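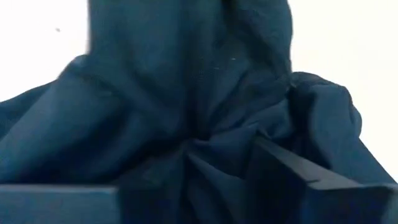 Checking a lot of old suspense paperbacks and reprints before you pay for it is dull work, and I still do it every time. The list below is the one I used on the Skarnden lot, with my comments left in. Sellers' descriptions are the first thing to distrust, and color is the worst of it. Take the dark teal-blue fabric at the top of this page: slate blue where the light reaches it, close to black in the creases. A dealer could call that navy, teal or petrol and defend any of them, so "navy cloth, first state" tells me very little until I have the book under a lamp.

Checked by: Montserrat Cantero
Date: August 7, 2022
Lot: Skarnden estate, crime and supernatural, mostly Prerness Library reprints
Books listed by seller: 1,149

1. Does the list match the boxes?
Result: No.
Comment: It never has yet. Two omnibus volumes were entered once for each novel inside. That may be an innocent mistake, but it pads the total nicely. Ask for a corrected list in writing.

2. Dampness and mold
Result: Pass, with one box set aside.
Comment: Open the book in the middle and smell it. I don't accept "slight age odor" as a description of anything. The box set aside had gray spotting on the top edges of several short story collections. The seller says dust. I wiped one with a dry tissue and the spots stayed where they were.

3. Live insects, droppings, chewed paste
Result: Pass.
Comment: Look under the jacket flaps and down the spine. I found one silverfish, long dead, in a book about a haunted lighthouse. I'm passing this, but the boxes still go into quarantine for 23 days before they come anywhere near my shelves. People tell me that's too long. Those people haven't had to throw out a set of Pai.
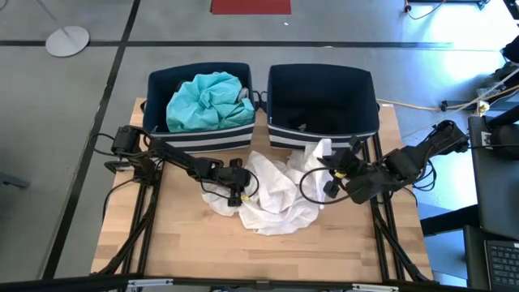

4. Bindings
Result: Mixed.
Comment: The early Prerness paperbacks were glued, whatever the publisher's newsletter said about "traditional craftsmanship." Open one to the halfway point and listen. A crack means a loose gathering soon. I marked seven as reading copies only. The hardbacks are sound, apart from The Vekemlow Tenant, which has a repaired hinge that the listing forgot to mention.

5. Completeness
Result: Fail on two.
Comment: Count the pages in anything sold as fine. Pai's The Ferry Bell should have an afterword and in this copy it has been removed, very neatly, with a blade. I've read that afterword and understand the impulse, but it's still a missing afterword. The other failure is a ghost story anthology with a gathering bound in twice and the end of the best story not bound in at all.

6. Jackets
Result: Doubtful.
Comment: Are they original to the books? Three looked much too bright. Check the price on the flap, then check the ads on the back panel for titles that came out later. One jacket advertises a novel published after the book it's wrapped around. The seller calls this "a charming anomaly." I call it a jacket from a later printing and have priced it that way.

7. "First thus," "true first," "first in this form"
Result: Ignored.
Comment: Everything is the first of something. The Prerness reprint of The Vekemlow Tenant is the first with the new introduction, and that introduction gives away the drowning on its second page. If you haven't read the novel, skip to chapter one and come back later, or don't. 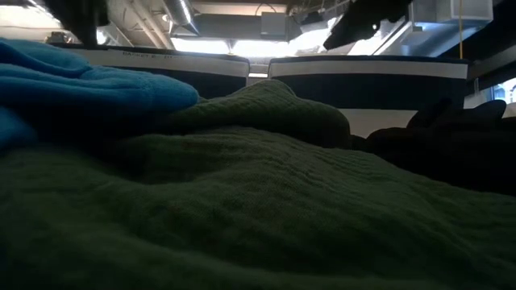

8. Signatures
Result: Not accepted.
Comment: Six signed copies by the same author, all in the same ink, all on the title page, none dated and none with a dedication. Maybe it was a quick bookstore signing. Provenance offered: "from a friend of the family." I've asked which friend and which family. No answer so far, and I have put the value of the signatures at zero until there is one.

9. Lifting and stacking
Result: Needs work.
Comment: The seller's large boxes are too heavy for one person and the bottoms were already sagging when I got there. Repack into small ones before anything goes down the stairs. Flat for the tall books, spine down for paperbacks, nothing standing on its fore-edge. I was told the boxes "have always been fine." The tape said otherwise.

10. Cleaning before storage
Result: Not started.
Comment: Dry cloth only, clean, no polish and no spray. Hold the book shut and wipe away from the spine. Leave the jackets alone. There's a tip going around about white bread and grubby covers. I tried it in April on a worthless copy and ended up with a grubby cover and crumbs in the hinge.
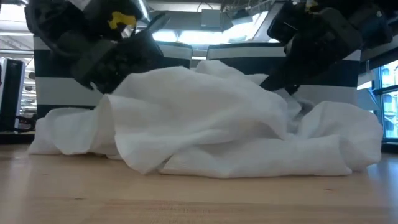
Crumpled white cloth on a light wooden tabletop.

11. Is it worth the asking price?
Result: No, at the current figure.
Comment: The seller has valued the lot as though every Pai were complete and every signature genuine. Take those out and what remains is a decent run of reprints with good cover art and a lot of glue. I'd pay for that. I'd be glad to have the lighthouse book too, silverfish or no silverfish, as I've never seen another copy for sale.

Still open: corrected list, the spotted box, the friend of the family. No deposit to be paid until all of them are settled.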